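Sorik pantry sorting set - read me first

Hello! This is the little README for my pantry sorting pictures, which I've been putting together on and off since October. It's all about dry goods and what people do with them: jars, tubs, tins, packets, and the bins and shelves they end up in. I got hooked on the subject after moving my own kitchen into the Bellorach flat and finding I owned 4 lots of lentils (don't ask).

The full set has 3000 pictures, and 200 of those are kept apart in the folder called "check" so you can test things on them. Please don't mix them back in! File names start with the shelf group, then a running number. Labels are in a plain text file, one line per picture, with the sort of container, the lid and what it's sitting in.

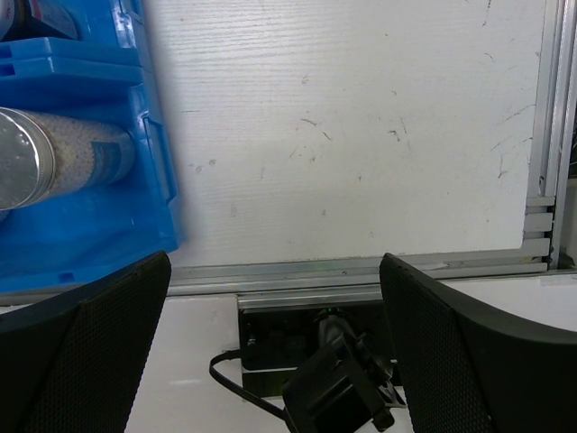 Container on its side in a blue bin, metal lid to the left.

I label lids separately from bodies - shiny metal ones catch the light and I wanted to be able to find them all quickly. Anything lying down gets "side", anything upright gets "up", and if I couldn't decide what was inside I put "unknown" and moved on. Patterned labels get "pattern", even if they look like seeds or grains.

Known niggles: the Puvmont shelf group has a few doubles, and some of the bin colours still need filling in.

Last updated Saturday, February 20, 2021.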